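Hard water and the domestic kettle

Skernley draws its water from chalk. The town's two boreholes reach well below the village green at Himby, where the supply picks up most of its calcium on the way down through the rock, and what arrives at the kitchen tap is classed as very hard. Residents who move in from softer districts notice it within a week. Soap lathers poorly, shower screens turn cloudy and the kettle grows a pale crust on its base.

The crust is calcium carbonate. Rainwater takes up carbon dioxide from the air and the soil, becomes slightly acidic and dissolves chalk as it passes through. The dissolved form, calcium hydrogencarbonate, is stable while the water stays cool and under pressure. Heating drives the carbon dioxide off. The balance shifts and the carbonate comes out as a solid, first on the hottest surface available. In an older kettle that surface is the exposed element. In a newer one it is the flat plate above a concealed element, where the deposit spreads as a thin sheet and later breaks into flakes.

Hardness that can be removed by boiling is called temporary. Permanent hardness comes mainly from sulphates and chlorides of calcium and magnesium, which stay in solution at the boil. Skernley water has both, with the temporary kind well ahead. A household in Vellthorpe, supplied from an upland reservoir over peat and gritstone, has little of either and may go years without descaling anything.

Scale conducts heat badly compared with metal. In a kettle the effect on running cost is small, as nearly all of the heat still ends up in the water. The greater trouble is local. A plate under a thick deposit runs hotter than it was designed to, the cut-out may trip before the water boils, and seals near the plate age faster. In a hot water cylinder or a combination boiler the same process narrows pipes and reduces flow, and the repair costs a good deal more than a kettle.
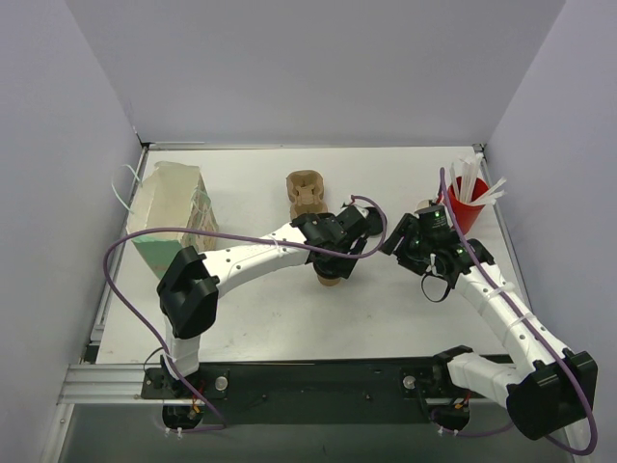

Does filtering the water in a jug stop scale from forming?

It slows the process for as long as the cartridge is fresh. Most jug cartridges contain an ion exchange resin that swaps calcium for hydrogen, together with carbon to improve the taste. The resin has a fixed capacity, and in a very hard district it is used up sooner than the reminder on the lid suggests. Once scale starts to appear again at its former rate, the resin is spent.

Removing scale is a matter of weak acid and time. Citric acid is the usual choice, sold as a white powder by hardware shops and many grocers. Use 50 grams to a litre of water, heat the water first, switch off, then add the powder slowly. Adding it at a full boil makes the solution froth over the spout. The fizzing is carbon dioxide leaving the carbonate, and when it stops, either the scale or the acid has gone. Empty the kettle, rinse it, then boil and discard one fill of plain water.

White vinegar works by the same reaction but needs longer and leaves a smell. Very hot, strong citric acid left standing for hours can form calcium citrate, a sparingly soluble white solid that is harder to shift than the original deposit. Keep the treatment short and repeat it if needed. Stronger acids sold for drains and brickwork have no place in a kettle. They attack metal, and the fumes are harmful in a small kitchen.

Softeners plumbed into the rising main exchange calcium for sodium. They protect the boiler as well as the kettle, at the price of regular salt. Installers normally leave one kitchen tap unsoftened for drinking and for making up infant feeds.

Wire mesh balls, sold for a small sum and dropped into the kettle, offer the carbonate a large rough surface to settle on. They collect loose material quite well and can be squeezed out under the tap. They do not lower the hardness of the supply, and the plate will still need acid from time to time.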